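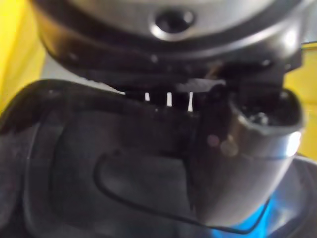

4. Cleaning the housing, the band and the parts underneath

This section covers the weekly wipe-down of the metal housing and everything directly below it. It replaces the May sheet, which told you to spray the whole unit with Trudby and stand back. We tried that at Grondport and were not impressed. If you still have the May sheet pinned up, take it down.

Before you start

You will need two lint-free cloths, a soft dry brush, cotton buds, a small torch and warm water with a drop of dish soap. The Latton cleaning kit has all of this except the torch. It also has a tub of polish that promises a "factory finish." Ours left smears that took longer to get off than the original fingerprints. Leave it in the box.

CAUTION: Switch off at the wall and wait 20 minutes. The supply is 220 volts. A dark indicator does not tell you the unit is isolated, whatever the quick-start card says.

Cleaning the housing

1. Dampen one cloth and wring it out until it stops dripping. Wipe the curved metal from one side to the other in long strokes. Going in circles is supposed to lift more grease, but all we have seen it do is leave circles.

2. Dry with the second cloth straight away.

3. Clean the rim of the round recessed hole with a dry cotton bud. Keep the bud at the rim and do not push it in. If you have dropped something down there, write it in the log and leave it for Milan Van Damme.

4. Look at the metal under a decent light. A bright streak on a polished curve is very often just the lamp overhead. Move your head before you decide it is a scratch. Do not reach for sandpaper of any grade.

Cleaning the band

5. Brush the dark band dry, following the curve. Finish at the bracket, where dust likes to sit.

6. Check the small screw heads by eye. If one stands proud of the others, report it. Do not nip it up "while you're there". We have had screws overtightened by people who were only being helpful.

7. Go along the lower edge with the brush held flat. Some of this edge is ridged, and a wet cloth leaves more fluff in the ridges than it takes out.

NOTE: Abou Jaoude sells a coloured wipe that is meant to change shade when a surface is clean. Ismael Brito ran one over a cupboard door nobody had washed in months and it passed. Use your eyes and the torch.

Cleaning underneath

8. Get down to the level of the gap below the band. Working by feel from above is how things get bent.

9. Brush the small tabs lightly, always downward. 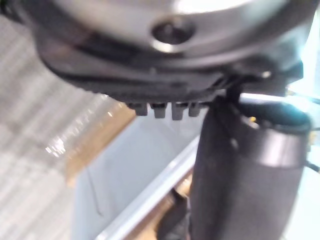
Figure 4-2. Four small tabs under the band, left of the dark cylinder.

10. Wipe the outside of the cylinder with the damp cloth, then the dry one. Matte black shows every drip, so do the dry pass properly. Work around any raised ring and do not pick at small marks or spots of colour with a fingernail. They may be meant to be there.

11. Leave anything inside an open end alone. Brushing loose dirt inward does not count as cleaning.

12. Let everything air for 30 minutes before switching the power back on. Hair dryers have been suggested more than once. The answer is still no.

If it does not come clean

Marks on the metal: repeat steps 1 and 2 with fresh water. If the mark is still there, it is probably in the surface, and a stronger product is unlikely to shift it.

White haze on the black parts: usually dried soap. Wipe again with plain water.

A tab that looks darker than its neighbours: check with the torch from the other side first. Shadow accounts for most of the reports we get.

Grit in the ridges: dry brush only. Stop after a couple of passes and log it.

Section last revised Thursday, September 26, 2019. Corrections to Milan Van Damme, preferably after you have tried the steps as written.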